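Windeck library to close for repairs until January

Sep 5, 2024

The Windeck public library will close at the end of the month while crews replace the roof and the heating system. The town council approved the work on a 7 to 2 vote.

The building on Prieto Street has had leaks over the children's section for several winters. Cemix, the contractor hired for the job, will also repaint the reading room and put in new lighting.

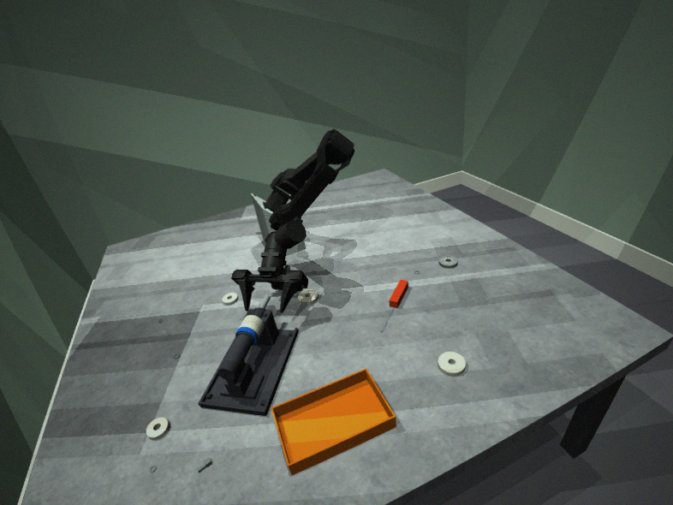 Marcelino Brito

Books already checked out can be kept until the library reopens in January, and no late fees will be charged during the closure. A smaller branch with 2000 titles will operate out of the Bulico community center, open 12 hours a week. Residents can pick up reserved books there with their regular card.

Story hour will move to the elementary school. The used book sale planned for this fall is canceled, and donations will not be accepted until the work is finished.

The council turned down a request to add parking behind the building. That plan would have meant removing part of the garden, and 73 residents had signed a letter against it.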